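Sleep and Phones: What I Found Out for My Health Class Project

My question was pretty simple: do people in my year sleep worse when their stuff comes to bed with them? I got 348 answers to my survey (way more than I expected!) and 13 people kept a sleep diary for me through March. 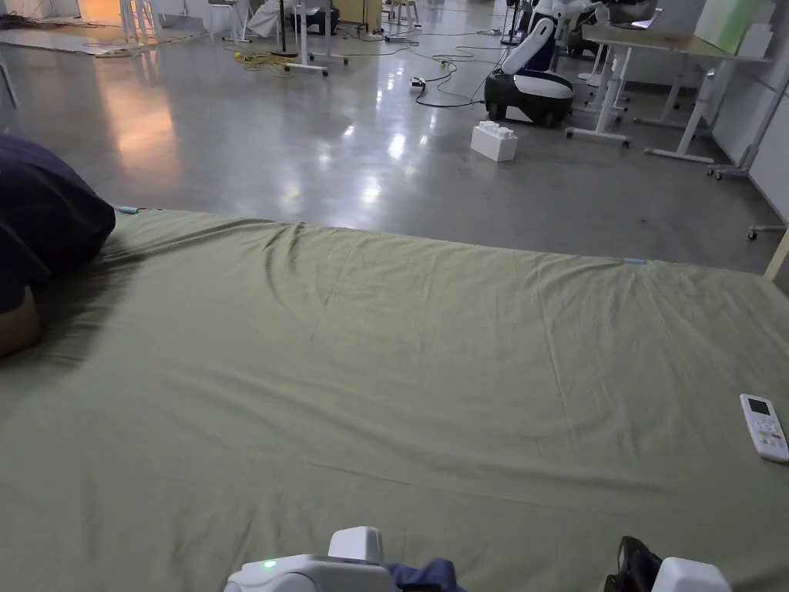
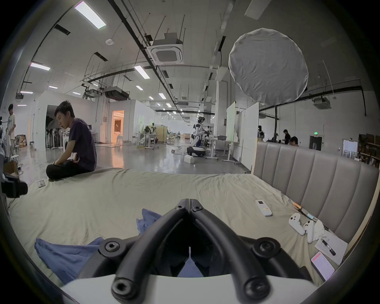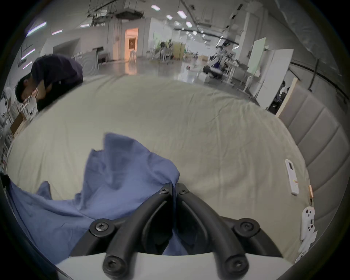

Most of the diary people went to bed way later than they told me in the survey, and Yutong Tang was off by almost two hours, which she found hilarious. I asked everyone to write down what was within arm's reach at lights out. Phones won by a mile, but I also got chargers, homework, snacks, and plenty of beds like the one in the second picture, with a smartphone, game controller handles and a remote all on the sheet. The more things on somebody's list, the later they fell asleep, at least in my group. Naveed Virk was the big exception (he sleeps like a rock no matter what).

If I did this again I'd ask about weekends separately, and I'd send the reminder at 9 p.m. instead of in the morning, when half the group had already forgotten what they did.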